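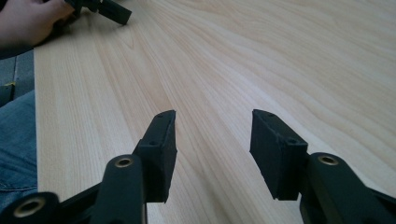
Wrist-view demonstrations and task success: discussion of the Rillton result

Last updated: June 9, 2021

sasbridge_lab
Our group has completed its repetition of the Rillton protocol, in which demonstrations are recorded with hand-held grippers and a policy is trained from the wrist view alone. We collected 535 demonstrations of a two-handed cup transfer during May. The trained policy completed 46 of 60 trials. The Rillton report gives a higher rate, and we would welcome comments on the difference before we submit our note.

ondent_user
Thank you for posting the figures. Please state whether the 60 trials used the same starting positions as the demonstrations. In our experience this choice accounts for most of the disagreement between sites.

sasbridge_lab
Starting positions were drawn from the same area of the table but were not repeated. Ten trials used cups absent from the training set, and 8 of our 14 failures fall in that group.

karppinen_k2
In that case I do not agree that the result is lower. Set the unfamiliar cups aside and you have 44 of 50, which is well within what one should expect from a set of this size. The two conditions should be reported in separate rows. A single combined rate will be quoted without its context.

ondent_user
I must differ with the previous poster. The Rillton protocol asks for unfamiliar objects to be included in the total. If each site removes its hardest condition, the comparison has no value. Report the combined rate first and the breakdown second.

karppinen_k2
The protocol asks that they be included. It does not fix how many. A site that used two such trials and a site that used ten would publish different totals for the same policy.

bench4_admin
Members are reminded that draft protocol changes belong in the methods section of this board. The present exchange may continue here as it concerns a specific result.

A separate question for the original poster: were recordings discarded when the fingers closed without contact? Our site keeps them.

sasbridge_lab
They were discarded, and the 535 is the count after removal. We did not log the number removed, which we accept is an omission. Both rates will appear in the note, combined rate first.

ondent_user
That is acceptable to us. We would still ask that the removal rule be written out in full, including who applied it and at what stage.

karppinen_k2
I maintain my objection to the order of the rows, but I have no objection to the note going forward.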